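## Belkadi board oil, 3 months in

I bought the Belkadi oil because the tin promised "one coat, lasting protection," and I wanted to see how far that claim would stretch. I own too many maple boards, and I've used plain mineral oil on all of them for years. The Belkadi costs 16 dollars for a tin that fits in a coat pocket. Drugstore mineral oil costs 3, and you get more of it.

It goes on easily enough. It's thicker than mineral oil, it smells faintly of orange, and it leaves a tacky feel that the label says will be gone in 6 hours. Mine took overnight. I wiped the board down in the morning and again after lunch, and my bread knife still picked up a film.

Then the "one coat" business. I did one coat on the big board and stopped, as told. Water beaded nicely for the first couple of weeks. By the second month the middle, where I do most of my chopping, was soaking up onion juice like any other dry board. A second coat fixed it for a while, and so would a second coat of anything.

I tried the Ulirska wax on another board for comparison. Stiffer, a pain to spread in a cold kitchen, needs buffing with a rag you don't mind losing. It has held up better at the sink end, I'll give it that, though it does nothing for a board that's already thirsty.
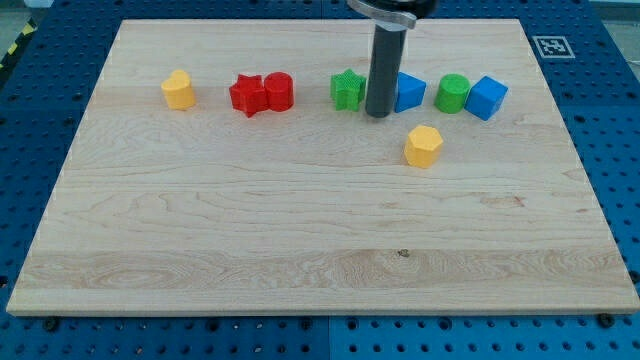 Color is the one place the Belkadi earns something. Maple can look flat and chalky after a lot of washing, and this brought the grain back up without turning it orange. Plain mineral oil does much the same, only a shade duller, and I had to put the two boards side by side by the window to see it.

The lid is bad. It dented the second time I pried it off and it hasn't sealed right since.

5 out of 10. I'll finish the tin, and then I'm going back to the drugstore bottle.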